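Do capsule wardrobes work? Your questions

3 min read

Will it save me money?
Maybe. Most people I know bought a new set of beige things first.

Is 20 items enough?
For a week, yes. For a British September, I doubt it.
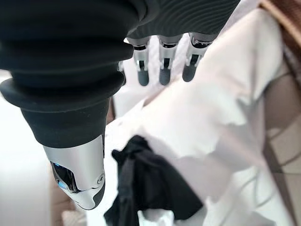
What about the Somano folding method?
Folding takes up less room, we're told. I've yet to see it last past the first wash. A bundle of cloth will do for socks and pyjamas, and shirts need a hanger whatever the book claims.

Should I throw the rest away?
No. Box it up and wait.

Related
Are vacuum bags worth it?
Moths: what cedar can't do
Iara Villalba on mending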